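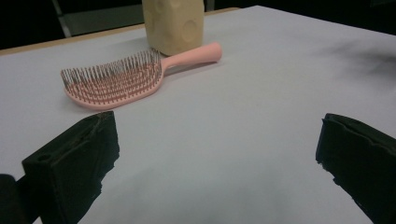

4. Setting up the brush-and-cup task

Sections 1 to 3 cover assembling the two hand-held grippers, flashing the Nustel boards and pairing left and right. Finish those before starting here. If the grippers were borrowed from the workshop shelf, check the label on each one. The left and right units are wired differently and the software will accept them the wrong way round without complaint.

You will need:
- both grippers with their cables
- the white board and its backing strip
- one cup, one hairbrush
- masking tape
- the laptop with Huvoria installed

4.1 Preparing the table

1. Lay the white board across the aluminium rails. Push it back until it meets the wooden strip. The strip should run the full width of the far edge.

2. Press down on each corner of the board. If it rocks, fold a piece of masking tape and put it under the low corner.

3. Wipe the board with a barely damp cloth and let it dry. Crumbs and old tape residue show up as specks in the gripper cameras and the tracker will sometimes lock onto them.

4. Turn off the overhead tubes and use the side lamp only. Leave the roller door shut. In January the afternoon sun comes under it from 2 pm and washes out the board.

Note: The floor behind the table can stay dark. Tracking only needs the board.

4.2 Placing the objects

5. Stand the cup towards the back of the board. Leave a hand's width between the cup and the wooden strip.

6. Lay the hairbrush flat in front of the cup with the bristles up. Either direction is fine for the handle, but change it every few runs. Signe Vik's first set had the handle pointing the same way every time and the trained model couldn't cope with anything else.

7. Clear everything else you can from the middle of the board.

Note: Use the pink brush if it's in the tub. The black one is nearly the same colour as the fingers and gives poor results.

4.3 Holding the grippers

8. Take one gripper in each hand. Wear long dark sleeves if you have them, pushed back far enough that the cuff doesn't catch the trigger.

9. Let each cable fall towards you or loop back past the wrist. Check that neither one crosses the board in front of the cup.

10. Start with the fingers fully open. Huvoria reads the opening at the start of a run as its zero, so a half-closed start spoils the whole recording.

CAUTION: There are cables on the floor behind and beside the table. Walk around by the front. Do not step over them while holding a gripper.

CAUTION: The printed fingers have rough edges. Sand them with 800 grit if they snag on the bristles, and wear a mask while you do it. Do not trim them with a knife.

4.4 Recording a run

11. Press Record on the laptop, or have someone do it for you. Wait for the second beep.

12. Bring the fingers in to the brush at an even speed. Close on it, lift it clear of the board and lower it into the cup handle first, so the bristle head stays above the rim. Steady the cup with the other gripper if it wants to tip.

13. Open the fingers and draw both grippers back towards you. Hold still until you hear the long beep.

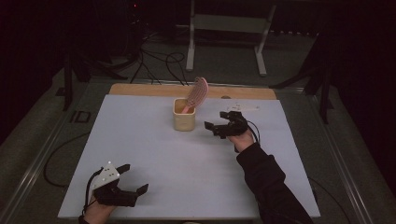 14. Check the run in the viewer before you reset. Delete it if the brush was dropped or if a bare hand touched either object.

15. Take the brush out, put it back on the board as in step 6 and go again. One set is 60 runs. Take a break after every 18, as your wrists will get sloppy before you notice it.

4.5 If something goes wrong

Gripper position drifts during a run: Check the screws on the white mounting plate. They work loose. Finger tight plus a quarter turn is enough.

Cup tips when the brush goes in: You're lowering it at too much of an angle. Bring the head more upright, or put a few washers in the bottom of the cup.

One gripper drops out: Unplug it at the laptop end, wait for the light to go off, plug it back in. If it keeps happening, swap the cable. Roel Willems has spares in the drawer marked Jendance.

Export is covered in section 5.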